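Landing surface (kitchen)

A landing surface, also called set-down space or landing area, is a flat horizontal surface placed next to a refrigerator, on which food is put for a short time while it goes into or comes out of the appliance. It may be a part of the fixed counter, the top of a low cabinet, or a free-standing table. In small kitchens and in rooms that were not built as kitchens, the table is the most common solution, as it can be moved when the refrigerator is replaced.

Terminology

The word "landing" is used in kitchen planning for any surface near an appliance, so there is also a landing surface for the oven and for the sink. When the word is used without further explanation in a text on cold storage, the refrigerator is meant. The kitchen planner Valbona Hoxha, in her handbook Small Rooms for Cooking, prefers "set-down space" and keeps "landing surface" for a piece of furniture which has no other task. Most other authors do not make this difference.

Position

The surface is normally placed on the side where the door opens, and not on the hinge side. If the table stands on the hinge side, the open door forms a barrier between the user and the table, and every item must be carried around it. On refrigerators with reversible hinges the door can be changed to suit the room.

A landing surface can also be opposite the refrigerator, across a walkway. In this case the distance should not be longer than 1,000 mm, so that the user can turn with a full container in the hands without taking more than one step. 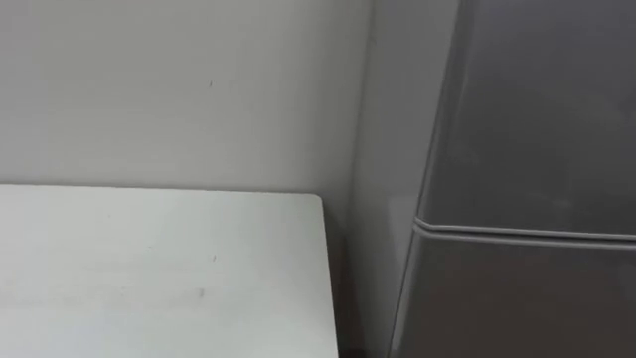

White tabletop with a rounded front corner, placed next to a refrigerator.

Dimensions

Hoxha gives 300 mm as the smallest useful width. This is enough for one shopping bag or one large pot, but two people can hardly work at it together. The depth is less critical. A surface that is much deeper than the refrigerator body will narrow the access to the door and can be hit by the hip of a person who is passing.

The height usually follows the table height of the country. A lower surface makes heavy bags easier to put down, while a higher one is better for sorting small packages. Adjustable tables exist – the Denska kitchen table has nine height positions – but in practice the height is set once and then left.

Gap between table and appliance

Between the landing surface and the side of the refrigerator there is normally a narrow gap. It has two purposes. It lets air move along the side panel, where on many models the warm pipes of the condenser are hidden, and it keeps the vibration of the compressor from passing into the table. The necessary distance is given in the manual of the appliance and is different from model to model.

The gap collects dust and crumbs, and sometimes small objects fall into it. Some households close it with a rubber strip. This should be avoided if the manual asks for free ventilation at the sides.
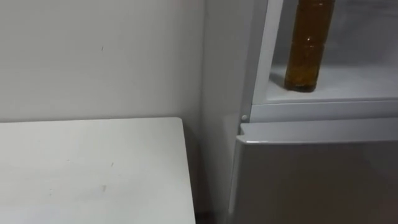
Table and refrigerator with a narrow gap between them.

Materials and care

The top should be smooth, resistant to moisture and easy to wipe. Light colors are popular for this use, as spilled liquids are noticed early, although smudges and wipe marks are also more visible on them. Untreated wood is less suitable, because condensation from cold bottles leaves rings in it.

Raw meat and fish are not put directly on the surface. After they have been set down there in leaking packages, the top is washed with warm water and dish soap, then dried. A rounded front corner is often recommended where the table stands beside a walkway.

Use in practice

During unpacking, the bags are put on the surface first and the door is opened only when the items are sorted. In this way the door stays open for a shorter time. Frozen goods go in first, then meat and dairy products, and vegetables last. When the refrigerator is cleaned, the same surface holds the removed shelves and drawers.

The most frequent problem is that the surface becomes permanent storage. Hoxha visited 14 rented apartments in the town of Hekby one June and found that toasters and mail were the usual objects left there. She advises keeping the top free – also between meals – and giving the toaster its own shelf.

See also: Work triangle; Pantry; Kitchen table

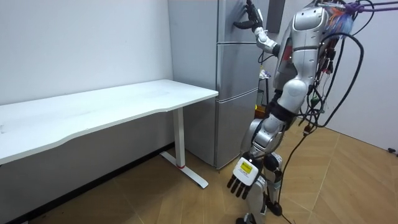

Can a microwave oven be kept on the landing surface?
It can stand there if the table is strong enough and at least 300 mm of free width remains beside it, but the ventilation openings of both appliances must stay clear.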